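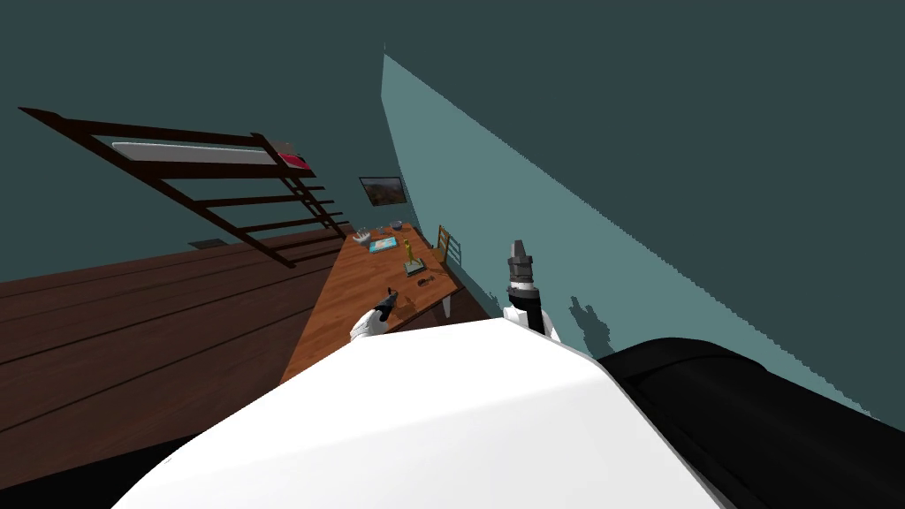 Questions about renting a furnished room with Prekska. Last updated 1 June 2019.

If your question isn't answered on this page, write to the office through the contact form and put your room number in the subject line if you already have one.

## Before you apply

### Who can rent a room?

Anyone aged 18 or over who is working, studying, or can show enough savings to cover the stay. We rent to one person per room. A few of the larger rooms in the Brekke house are rented to couples, and those listings say so.

### Do I need a guarantor?

Students and people who have been in their job for less than six months do. The guarantor signs a separate form and must live in the country. If you don't have someone who can sign, you can pay a larger deposit. Ask for the terms before you apply, as we can't change the application type once it has been filed.

### What papers do you ask for?

- A government ID or passport
- Your last two pay stubs, or an enrollment letter
- The name and phone number of your last landlord, if you had one

Scans and clear phone photos are fine. Please don't send bank passwords, full card numbers, or anything else we haven't asked for.

### Can I see the room first?

Yes. Viewings are by appointment and take about as long as you want them to. If someone is still living in the room, we have to give them a day's notice, so same-day viewings are only possible for vacant rooms. People moving from out of town can ask for a video call.

### How long does approval take?

Usually three working days from the day we have all your papers. The most common delay is a former landlord who doesn't pick up the phone. Telling them to expect a call helps.

### Can I hold a room without signing?

No. A room is yours when the lease is signed and the deposit has cleared. Until then it stays on the list.

## Money

### What does the rent cover?

Rent covers the room, the furniture in it, heat, water, trash pickup, and use of the shared kitchen and bathroom. Electricity is included up to the limit in your lease. If the room goes over, the extra is billed at cost with the next month's rent.

### How much is the deposit?

$300 for a standard room with a guarantor or regular income. It's held for the length of your stay and can't be used as your last month's rent.

### When is rent due?

On the first of the month. There is a grace period of 2 days, then a late fee applies. If you know you'll be late, write before the due date. We can move the date once per lease without a fee, but only when we've heard from you first.

### How do I pay?

By bank transfer or through the tenant page. We stopped taking cash in October. Checks are still accepted at the office, but the payment counts from the day the check clears.

### Can I be paid back for days I'm away?

No. Rent is the same whether you are in the room or not.

## The room

### What furniture do I get?

It varies from house to house, so go by the inventory for your room. A standard inventory lists a bed and mattress, a desk, a chair, a lamp, somewhere to hang clothes, and at least one shelf. Bedding and towels are not supplied. The mattress size is on the inventory – please check it before you buy sheets, because two houses have extra-long twins and the others don't.

### Can I bring my own furniture?

Small pieces, yes. If you want to bring your own bed or desk, ask first. Storage for our furniture is limited to one room in the Brekke house, and when it's full the answer will be no. You may not put our furniture in the hallway, the basement, or outside.

### Can I move the furniture around?

Yes, as long as the heater, the window, and the door stay clear. Lift pieces when you move them. Scratched floors are the most frequent deduction we make from deposits.

### Can I hang things on the wall?

You can use picture rail hooks where there is a rail, and small nails where there isn't. Don't use adhesive strips on painted walls. They're sold as removable, but they take the paint with them when they've been up for more than a few months.

### Can I paint?

With written permission, and only in a color from the list. The office has the list and the paint codes. You buy the paint, and you don't have to paint the room back when you leave. Painting done without permission is put right at your cost.

### Are there mattress protectors?

Every mattress has a Dultex cover on it when you move in. Leave it on. It can be machine washed on warm, but not tumble dried. If yours is torn when you arrive, tell us in the first week and we'll replace it.

### Are pets allowed?

Fish in a tank are allowed. Other animals are not, apart from assistance animals. Please talk to us about those early so we can match you with a suitable house.

## Living in the house

### Who cleans?

You clean your own room. The kitchen, bathroom, and stairs are cleaned once a week by a cleaning service. They don't wash dishes, and they will leave a kitchen undone if the counters are covered. We don't reschedule the visit when that happens.

### Is there internet?

Each house has a shared Skoltel line with wireless access. The network name and password are on the card in your move-in folder. If the connection drops, unplug the box in the hall for a minute, plug it back in, and wait until the lights settle. If it's still down after that, report it on the tenant page. Please don't reset the box with the pin. That wipes the settings for everyone.

### Can I have guests?

Yes. Overnight guests may stay up to 2 nights in a row. For anything longer, ask your housemates and then us. A guest who is there most of the week is treated as a tenant who hasn't signed a lease, and that puts your own lease at risk.

### What are the quiet hours?

10 p.m. to 7 a.m. Laundry machines shouldn't be started after 9 p.m. because most of them run over an hour.

### Where do I park?

Only the Brekke house has off-street parking, and the spaces are rented separately. There's a waiting list. Bikes can go in the shed at every house. Bikes left on the stairs are removed for fire safety.

### Something is broken. What do I do?

Report it on the tenant page, with a short note on what's wrong and when someone can come in. Use the emergency line for water leaks, no heat in winter, a door that won't lock, or a smell of gas. In the case of gas, leave the house first and call the gas company before you call us.

A blown bulb in your room is yours to replace. Bulbs in shared areas are ours.

### Will you come into my room?

We give a day's written notice except in an emergency. There is one routine check a year for smoke alarms and window locks. You don't have to be there, though you can be.

## Moving out

### How much notice do I give?

One full calendar month, in writing. Notice given in the middle of a month starts counting on the first of the next one.

### Can I leave before the lease ends?

Yes, if someone takes over the room. You can find a person yourself and send them to us to apply, or we can list the room for you. You pay rent until the new lease starts. There's a $166 fee for the change of tenant, paid by the person leaving.

### What condition should the room be in?

Empty of your things, swept, and wiped down, with the furniture from the inventory in the room. It doesn't have to be in the place where you found it. Take your nails out, but don't fill the holes. Toothpaste and bathroom caulk are both harder to paint over than a hole.

### When do I get the deposit back?

Within the period set by state law, counted from the day you return the keys. If anything is deducted, you get a list with prices. Normal wear isn't charged. Faded paint, a worn chair seat, and a flattened rug all count as normal wear. Burns, stains, and broken slats do not.

### I don't agree with a deduction.

Reply to the list within two weeks and say which line you object to. Photos from your move-in day are useful here. Disputes go to Yhon Taipe at the office, who didn't do the original check and will look at it again.

### I left something behind.

We keep items for 30 days. Pick them up at the office, or pay the postage and we'll mail them. Food, open toiletries, and bedding are thrown out on the day.

### Can you forward my mail?

No. Set up forwarding with the post office before you leave. Mail that arrives after you've gone is marked and returned to the sender.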